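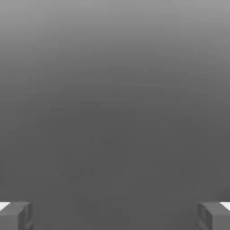 **1/** This month I changed the way we look after the gripper on the small cell at Nondcombe, and two people asked me to write it down. So a short thread. The cell takes cast caps from a tray and puts them in the washing rack. One arm, one parallel gripper, two shifts.

**2/** The complaint was simple. In the late shift, the cell stopped with "part not held" more and more often. In the morning it ran well. Marcus Pettigrew, who runs the late shift, kept a list on the back of the door. In September he wrote down 27 stops.

**3/** First we blamed the air pressure. I put a second gauge close to the gripper and left it there for two shifts. The needle stayed where it should. I lost a good deal of time on this and I was a little annoyed with myself.

**4/** Then I did what I should do first – I took the fingers off and cleaned them. Under the left finger there was a thin layer of dried washing liquid mixed with metal dust. It was hard like old paint. The finger was not sitting flat on its carrier.

**5/** With a finger that is not flat, the two fingers don't meet parallel. They touch at the tip first and the part can turn. A new part with a rough skin still holds. A part with oil on it slips.

**6/** How I clean it now. Air off and locked, wait until the gauge shows zero. Mark the fingers L and R before you loosen anything. They look the same on our cell, but they have worn differently and they don't like to change places.

**7/** Two screws each side. Plastic scraper only on the seat, then a cloth with a small amount of cleaner. Please no steel brush. Somebody used one before my time and I can still feel the scratches with my nail.

**8/** Put the finger back, screws in by hand, close the gripper gently on the gauge block from Albers, and only then tighten. Half on the left, half on the right, then the rest. If you tighten with the gripper open, you can get a small error again.

**9/** After that, the zero. Wiebke Reuter from Lundum showed me this on the telephone. Close the fingers on nothing, read the position, write it in the book. Then close on the block and read again. The difference must be the width of the block. If not, take it apart once more.

**10/** My first try was wrong. There was a hair from the cloth under the right finger! Second try was good. I ran 834 cycles with the same tray of parts and stopped only for my tea.

**11/** New rule on the door: wipe the fingers at each shift change, take them off every 20 shifts. Marcus wanted a longer time between. We agreed to look at the book again after the winter.

**12/** Question from Amthorpe, where they have the same gripper: do you need to teach the pick positions again? We did not. I checked three places in the tray at slow speed, the first, the middle and the last, and they were all good. If you fit new fingers, check every one.

**13/** One thing is still open. The liquid gets up there from the rack when the arm waits above it. I have moved the waiting position to the tray side – it costs a little time in each cycle. If someone has a good splash cover for a gripper of this size, please send me the drawing.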